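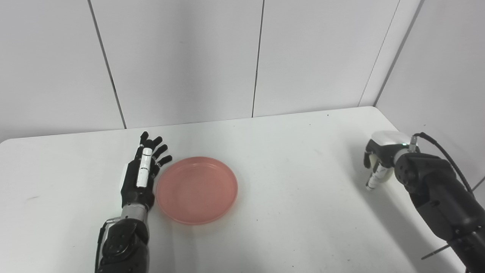 Wutine: Notes on Slow Trains

Welcome, and thanks for stopping by. Wutine is a small collection of travel notes about slow passenger trains, the kind that stop at every platform with a bench on it. It grew out of a stack of notebooks I had been filling on my own trips, and at some point I got tired of hunting through them every time a friend asked which side of the train to sit on. So I typed them up, tidied the worst of the spelling, and put the whole lot in a folder that anybody can download.

What you get

There are 20 route files, one for each line, and a single stations file that ties them together. Each route file is a plain table that opens in any spreadsheet program. Every row is one stretch of track between two stops, and the columns are:

route: the short name of the line
from_stop and to_stop: where the stretch begins and ends
side: left, right, both or neither, meaning the side with the better view
view: a sentence or two on what there is to look at
seat_notes: anything I wrote down about the seats, windows or heating
food: what was for sale on board or on the platform, if anything
season: the month I rode it
mood: how I felt about it at the time, in my own words

That last column is the one people write to me about. I nearly left it out of the first version, and I'm glad I didn't! Please don't try to turn it into a star rating, though. "Sleepy and very happy, sandwich gone by the second tunnel" does not convert well to a number.

About left and right

Left and right always mean as you face the way the train is going, from the first stop in the file to the last. If you are riding the other way, swap them. The Semeniuk branch is a nuisance here, as the train backs out of the junction and goes on with its tail in front, so for that file I kept the direction of travel and made a note on the row where it flips. I got this wrong in version 3 and sent several people to look at a very long embankment. Sorry again.

How the notes were made

I rode every stretch myself, in daylight, at least once. Most of the lines I did in September, when the crowds thin out and you can usually have a window to yourself, but 11 of the files also have rows from a winter trip. Where summer and winter disagree (a lake you can only see once the leaves are down, say) both rows are kept, and the season column tells you which is which.

I write by hand while the train is moving and type up the same evening over supper. Some of the handwriting from the bumpy section past Gandell was beyond saving, and those rows have an empty view column. Empty means I can't read my own notes. It doesn't mean the view is dull. If I thought it was dull, I said so.

Things to watch out for

Timetables are not included and never will be. They change far too often for one person to keep up with, and I would feel awful if somebody missed a connection on my account.

Food goes out of date quickly too. The bakery window on the platform at Skavotau was open every morning I passed through, and the poppy seed rolls are worth getting off for if the train waits long enough, but do ask the conductor before you step down. The stop there is five minutes on paper and often less.

Station names are spelled the way they appear on the platform sign. On the Semeniuk branch there are three stops where the sign and the ticket don't agree, and the stations file lists both spellings.

My taste is all over this. I like rivers, back gardens, freight yards and windows that open. If you prefer mountains you may find me a bit short on detail, because I tend to eat lunch during the mountains.

Using the files

Help yourself. Print them, carry them, put them in your own guide, translate them. I'd like a mention of Wutine somewhere if you publish anything, and I'd love a copy for the shelf.

Corrections are very welcome, especially from anyone who rides these lines every day. Tell me the route, the two stops and the month you traveled, and I'll add your note underneath mine with your initials.

Still to do

Retype the Gandell rows after another trip
Add a column for luggage space
Check the footbridge at Skavotau, closed when I was last there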